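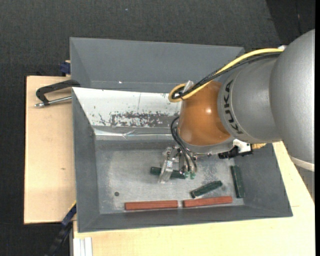
Compte rendu de la visite de l'atelier Tidia, à Hemden

Rechercher dans les actualités Saisissez un mot-clé OK

Le 23 septembre 2019, une délégation de notre établissement a été reçue à l'atelier Tidia, implanté dans la zone artisanale de Hemden. Conduite par Mme Odette Hoarau, responsable du matériel pédagogique, elle réunissait 11 participants issus du service des achats, du réseau des ludothèques et du centre de prêt. La visite portait sur la préparation des jeux de construction destinés aux collectivités, et plus particulièrement sur les bacs dans lesquels les blocs sont présentés, vérifiés puis regroupés avant leur mise en boîte.

Le contexte de la visite

Le centre de prêt renouvelle progressivement ses collections de jeux de construction. Les lots actuellement en circulation ont été constitués à des périodes différentes, auprès de fournisseurs dont certains ont cessé leur activité, et leur réassort est devenu difficile. Les ludothèques signalent régulièrement des coffrets incomplets, dans lesquels des blocs de dimensions voisines se trouvent mélangés. Au mois de juillet, un premier échange avec Tidia avait permis de préciser les besoins. Il avait alors été convenu que les équipes se rendraient sur place avant toute décision relative à la gamme Abella.

Mme Styliani Vlachopoulos, directrice de l'atelier, a ouvert la matinée par une présentation de l'activité. Tidia ne vend pas directement aux familles. Ses interlocuteurs sont des écoles, des bibliothèques et des centres de loisirs, dont les exigences concernent autant la tenue du matériel dans le temps que la possibilité de remplacer une pièce isolée.

L'accueil des lots

La première salle est réservée à la réception. Les coffrets rendus par les collectivités y sont ouverts, accompagnés d'une fiche qui mentionne leur provenance, la date de leur dernière révision et les observations de l'emprunteur. Cette fiche suit le lot jusqu'à son départ. Les participants ont pu en consulter plusieurs exemplaires et ont relevé la clarté de la rubrique consacrée aux pièces manquantes, dont la rédaction est nettement plus simple que celle de nos propres formulaires.

Les blocs y sont examinés une première fois. Ceux dont une arête est abîmée sont mis à l'écart ; les autres rejoignent les bacs de travail. La directrice a précisé que le nettoyage est effectué à ce stade, avant tout classement, afin que les teintes puissent être comparées dans de bonnes conditions.

Les bacs de travail

La délégation s'est ensuite attardée sur les bacs, qui constituaient l'objet principal du déplacement. Le bac gris présenté en tête de ce compte rendu est rectangulaire, avec des parois inclinées d'un gris foncé et un fond plat plus clair. Les trois blocs vert foncé s'y détachent sans difficulté. Le fond, d'aspect mat et métallique, porte des marques d'usure.

Cette configuration a retenu l'attention de nos collègues des ludothèques. Les caisses profondes dont elles disposent obligent à fouiller parmi les pièces, et les plus petites finissent souvent dans les angles. L'inclinaison des parois devrait faciliter la reprise d'un bloc, y compris pour un enfant installé à une table basse. Mme Hoarau a toutefois fait observer qu'un bac évasé occupe davantage de place sur une étagère qu'une caisse à parois droites, et que les locaux de plusieurs sites ne permettraient pas une généralisation.

La question du bruit a également été abordée. Dans une salle de lecture, la chute répétée de blocs au fond d'un bac rigide constitue une gêne réelle. Mme Vlachopoulos a recommandé l'emploi d'un tapis amovible — solution que l'atelier fournit sur demande — et a indiqué que le modèle Lokell, plus bas, conviendrait mieux aux espaces partagés. Un exemplaire de ce dernier sera mis à notre disposition pour essai.

Le classement des couleurs

Le classement retenu par l'atelier repose sur la couleur, puis sur le format. Cet ordre a suscité un échange nourri. Plusieurs bibliothécaires défendent un classement par format, plus proche selon elles de la manière dont les enfants construisent. La directrice a répondu que le tri par couleur permet de repérer rapidement une pièce étrangère au lot et qu'il réduit les erreurs lors de la préparation des coffrets. Elle a ajouté que rien n'interdit aux établissements d'adopter une autre présentation une fois le matériel reçu.

Les teintes foncées appellent une vigilance particulière. Sous un éclairage insuffisant, un vert soutenu et un bleu profond peuvent être confondus, ce que nos équipes constatent chaque hiver au moment de l'inventaire. Il est donc proposé de revoir l'éclairage de la table de contrôle du centre de prêt avant l'arrivée des prochains lots.

La mise en coffret et la réserve

La dernière partie du parcours était consacrée à la mise en coffret. Chaque coffret Abella reçoit un plan de rangement imprimé, collé à l'intérieur du couvercle, ainsi qu'un sachet de pièces de remplacement. La réserve compte actuellement 2 895 coffrets, répartis selon leur destination. Les allées sont larges et la signalétique lisible ; les participants ont regretté que les étiquettes des rayonnages supérieurs soient difficiles à déchiffrer depuis le sol.

Un temps d'échange a conclu la visite. Les discussions ont porté sur les délais de réassort, sur la reprise des coffrets anciens et sur la possibilité de commander des bacs sans les blocs correspondants. Sur ce dernier point, l'atelier a donné un accord de principe, sous réserve d'une commande groupée.

Les suites données

Trois ludothèques se sont portées candidates pour accueillir les bacs à l'essai. L'expérimentation durera deux mois et fera l'objet d'un relevé tenu par le personnel d'accueil, portant sur l'état des pièces, la facilité du rangement et les remarques du public. Le choix entre les bacs évasés et le modèle Lokell sera arrêté au vu de ces relevés — l'acquisition des coffrets Abella étant examinée séparément, dans le cadre du budget annuel.

L'établissement remercie Mme Vlachopoulos et son équipe pour la qualité de leur accueil. Les fiches de réception remises au cours de la visite peuvent être consultées auprès du service du matériel pédagogique, sur demande adressée à Mme Hoarau.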